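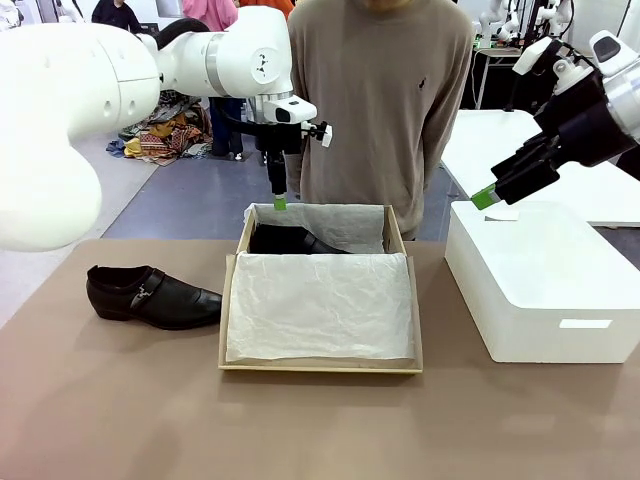 Black leather dress shoes with a strap and buckle, one of them in a tissue-lined box.

Shoe packing is the placing of a finished pair in a cardboard box for storage or shipment. Each shoe is laid on its side, usually toe to heel with its mate, and a sheet of tissue keeps buckles off the polished uppers. At Zorkwood, a packing line handles 230 pairs a day. Plastic bins are used where boxes would be crushed – chiefly in long-term storage.

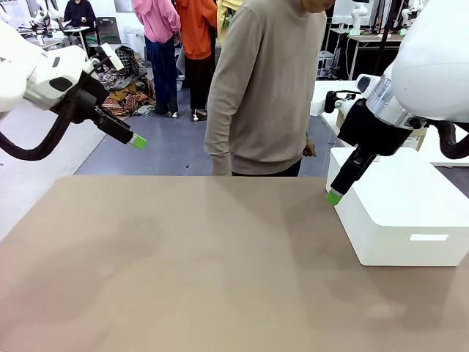 Ifeanyi Uzor objects that lidded bins hold moisture, and that leather kept in them for a season should be aired every 15 days.

Boxes are of solid or corrugated board. The Onuoha pattern has a separate lid and takes 3 sheets of tissue. Corrugated board resists stacking loads but frays where it is torn, and reused boxes are graded by the state of their corners and walls.

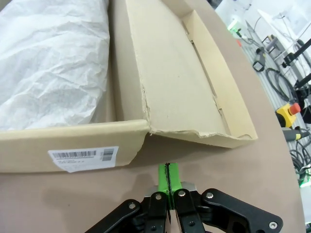
Corrugated box with crumpled tissue and a barcode label; the board is torn at one corner.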